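Small Automation Forum > Buying and Budgeting > Planning a hand-held gripper setup on 2,000 pounds

pocketlathe
22 May 2025

Hello all, long-time reader and very excited to finally have a shopping list of my own to post!

Short version: our workshop in Kiltstead has been given 2,000 pounds to get a cloth-handling bench going. Folding, stacking, putting things on a rack and taking them off again. The arm comes out of another pot (and not before November), so this money is for everything that lets us record the jobs by hand first. We've had a pair of hand-held grippers on loan and I've completely fallen for them. You pick one up, you do the task with it, and within a few minutes you stop thinking about your fingers and start thinking about the gripper's fingers.

I've put the list in the order I'd spend the money. Please pull it apart, I would much prefer that now than after I've pressed the button.

1. Grippers
Quote from Jalari is 991 for a pair, assembled, with one set of spare pads. Two flat black pads per gripper, parallel-ish linkage, brass-coloured bushings in the arms where they pivot. That last bit matters to me. I've used printed linkages with plain holes and they get sloppy very fast, and then your pads stop meeting square and you can't grab a single fold of anything. With these I can go in on the fold of a thick microfibre cloth and pinch just that. The deep pile is a proper test as well, it's a lot more squashy than a tea towel.
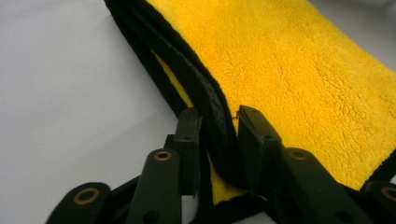 2. Things to handle
Microfibre cloths, plush ones with a bound edge, plus flannels and tea towels. I want to buy far more of these than feels sensible. Cloths change as you use them and I'd like to keep a fresh stack back for testing later. Wire racks too, in a couple of shapes.

3. Table and light
We have a table. It needs a plain pale top and even light, and I think we can do both cheaply. I've put 300 aside for this and for item 2 together, which is where I suspect I've gone wrong.

4. Cameras, mounts, storage
Whatever is left, minus a bit for postage and mistakes. There will be mistakes.

Questions: is the pair worth it over a single gripper? Would you print your own? And what have I forgotten?

Thanks in advance,
Kai (Hollmann, if you were at the Clernalmont open day, I was the one asking about pads all afternoon)

ferrule_and_fig
Lovely list. Welcome out of the shadows.

My vote is print your own and spend the difference on cameras. A parallel linkage is a weekend of work. The bushings are pennies if you buy a bag of them, and you press them in with a vice. When a finger snaps you have another one by teatime. If Jalari's snaps, you're waiting on the post.

The other thing with your own print is you can change the fingertip. For cloth I like something thinner than a big square block. A blunt tip has to nudge its way under an edge and a thin one just slides in.

malou_n
Disagree with ferrule on this, and I say it as somebody with a shelf full of printed grippers.

A weekend of work for you, maybe! For a workshop doing it the first time it's a weekend of printing, then another of finding out why the left one closes further than the right one. I did exactly that. Two grippers that don't match is worse than one good one, and if you are recording two-handed folds you need them to match.

Buy the pair. Then print spares for the bits that wear. That way you've got a known good part in your hand to measure.

On fingertips I'd stay square to begin with. Thin tips are great until they flex, and thick pile makes them flex. Square ones are dull and they keep doing the same thing every day, which I love them for.

Malou Norðdahl

ferrule_and_fig
Fair on the matching. I had forgotten how much swearing there was in my first pair. I still think 991 is a big bite out of 2,000 for a first go.

tinsnips
Has anybody had a price from Schmieder? They did a version for our lab and we've been very pleased. Heavier in the hand, mind. Our students grumble after a long session. I can't remember what we paid and the person who'd know is on leave.

pocketlathe
Oh this is great, thank you all!

@tinsnips I'll ask Schmieder for a quote tonight. Weight is a real worry though. My wrist was fine with the loan ones but I was doing short bursts and getting up to fiddle with the lamp in between.

@malou_n the matching point has more or less settled it for me. Nearly everything I want to do is two-handed sooner or later. One hand holds the corner down, the other brings the fold over.

@ferrule_and_fig I do want to try your thin tips. Could they go on the same arms, or is it a whole new finger?

ferrule_and_fig
Depends how the pads are held on. If there's a small hole near the tip and another one lower down, that's likely your fixing, and you can draw a new finger to suit. Ask Jalari before you buy. If they'll send you the hole spacing, I take back half of what I said.

kettleboard
I'll be the one to grumble about item 3. You've put cloths, racks, table top and lighting into 300, and the table is the thing you will look at in every single recording. I'd split them up.

Things I'd want on a separate line:
- table top, matt finish. Gloss will drive you round the bend, every lamp shows up in it
- two soft lights, same type, bought together
- something heavy or sticky for under the rack feet
- a box per kind of cloth, with a lid

And leave more clear space than you think. People plan for the object and forget the hands. A pair of grippers with the fingers open takes up a surprising amount of room, and if your rack is in the way you end up coming in at a silly angle.

pocketlathe
@kettleboard you're right and I'm slightly ashamed, because I've been fighting this very thing all week. I set the bench out with the folded cloth on one side and the black wire rack on the other, and a clear bit of tabletop in the middle to work in. It looked like loads of room. Then you come in low with the fingers open and you realise how much of that middle the gripper wants for itself.

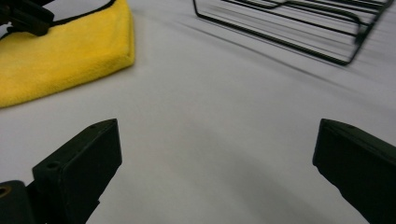

So I'm now thinking about a deeper table before I think about nicer lamps, and I may end up keeping the rack at the back permanently, with only the cloths moving about. I've also asked a joiner two doors down what he'd charge for a bigger top in something pale and matt. He seemed delighted that it was for robots. I didn't have the heart to tell him how much of it is folding.

Splitting the line as you say:
- top
- lights
- rack and whatever goes under its feet
- cloths and boxes

I'm moving the 300 to cover only the first two, and the rest gets its own money. That comes out of the camera pot. Sorry, cameras.

kettleboard
Much happier with that. Does it have to be yellow cloth on a white table, by the way? Mix in something dull. Grey on pale grey is miserable to work with and you'll want some of it.

pocketlathe
Good shout! Adding grey and white to the cloth order. The yellow is a joy to look at, so it stays as well.

malou_n
Please don't starve the cameras completely. I'd sooner see you with a cheaper table and one decent wide-angle per gripper. You can put a sheet of matt board over a rough table. You can't go back and record a corner that was out of view.

I know kettleboard and I are going to fall out over this.

kettleboard
We are, a bit. Matt board curls. Then the cloth catches on the edge of it and you've got a whole afternoon of recordings where the table moves.

If it's taped all the way round I'll allow it.

malou_n
Taped all the way round, obviously, I'm not an animal.

tinsnips
Found our old paperwork. Not going to post the Schmieder figure as it was a while ago and we had ours altered, but it was dearer than your Jalari quote. Better hinge, I think. Not better enough to matter if you're new to it.

One thing I haven't seen on anybody's list: storage. Recordings are huge. We filled our first drive while we were still arguing over what to call the folders. Get two drives and keep one in another building.

ferrule_and_fig
Seconding the drives. And decide on the folder names first. I'm only partly joking.

pocketlathe
Update! Jalari came back very quickly. The fingers unscrew, they'll send the hole spacing with the order, and they're happy for people to make their own tips. So @ferrule_and_fig I believe you owe me half of what you said.

Schmieder haven't replied yet but with what tinsnips found I don't think I'll wait.

Where the plan stands:

Grippers: the Jalari pair, 991. Decided.

Spare fingers: we print. I'd like four in the drawer before we start recording properly, two square and two of the thin sort, and I'll report back on which ones the plush cloths prefer.

Table top and lights: 300, joiner permitting. If he comes in high, it's matt board and tape (all the way round) and Malou wins.

Cloths, racks, boxes: still adding it up. I keep finding new kinds of cloth. I had no idea how many kinds of cloth there were.

Cameras and drives: the remainder, with the drives bought first.

Could somebody tell me how you share out sessions between people? There are a few of us keen to have a go and I'd like a range of hands on it, but I don't know if swapping often makes for messy recordings.

malou_n
Swap often! Different people fold differently and you want that. Give everyone a practice session that you don't keep, then off they go. Write down who did which one. We didn't, and I have a very nice set of recordings by "probably Malou".

And do measure the gap between the pads at the start of each day. Fully open, fully closed, both grippers. It's quick and you'll spot a worn bushing long before you'd feel it.

ferrule_and_fig
I'll send you my thin tip drawing tonight, pocketlathe. You'll need to move the holes. Use the tougher filament if you have it, the cheap stuff snaps across the layers right by the screw.

pocketlathe
Got it, thank you! Printer is warming up. I'll start another thread for the tips so this one can stay about money.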